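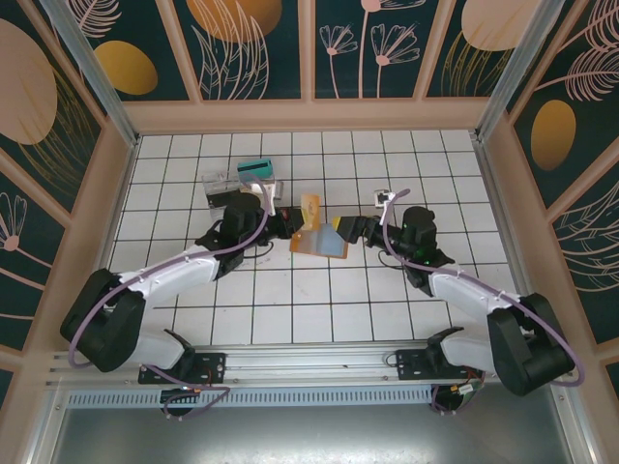

Page last changed: September

How to clean and care for a leather card holder

A card holder lives in the pocket or in the bag, so it takes sweat, dust and hand cream every day. Two times in a year I clean mine, and it needs only one evening.

1. Take out all the cards and old receipts. Wipe each card with a dry cloth, also on the back.
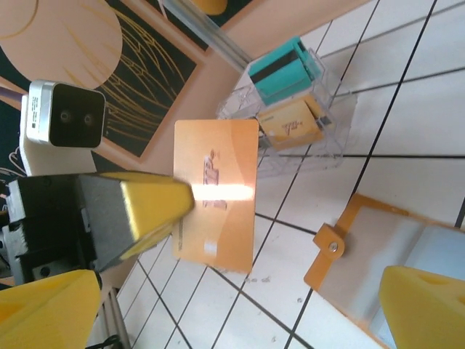
Put them on one side until the leather is finished. If the strip of a card is scratched, order a new one before you travel.

2. Open the holder fully and brush the dust out of the fold. For the clear pockets use a cloth with a little water and no alcohol, which can make the plastic cloudy.
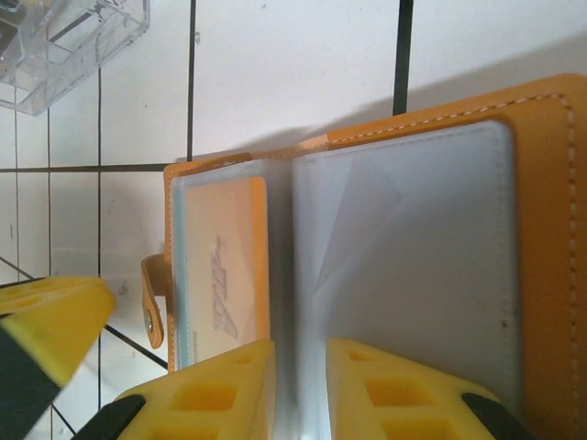
3. Feed the leather

Try the cream first on a hidden corner – light leather can become darker. I use Broline cream, the jar with number 621. Put a small amount on a cloth, rub in circles, and stay away from the stitching. Wait 2 hours, then polish with a dry cloth.

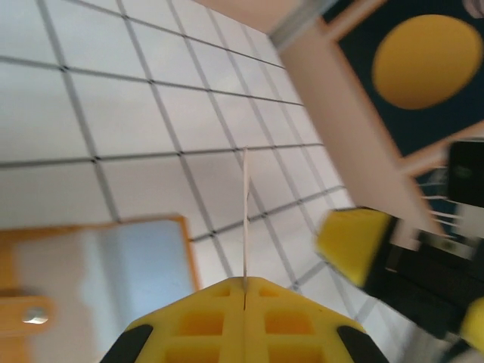
Written by the Pandum leather care desk

4. Let the holder rest open during the night, far from the heater. In the morning put the cards back, not more than 2 in each pocket. Too many cards stretch the leather, and it does not go back.

Questions about this guide: use the contact form | © Pandum | Back to top
2 comments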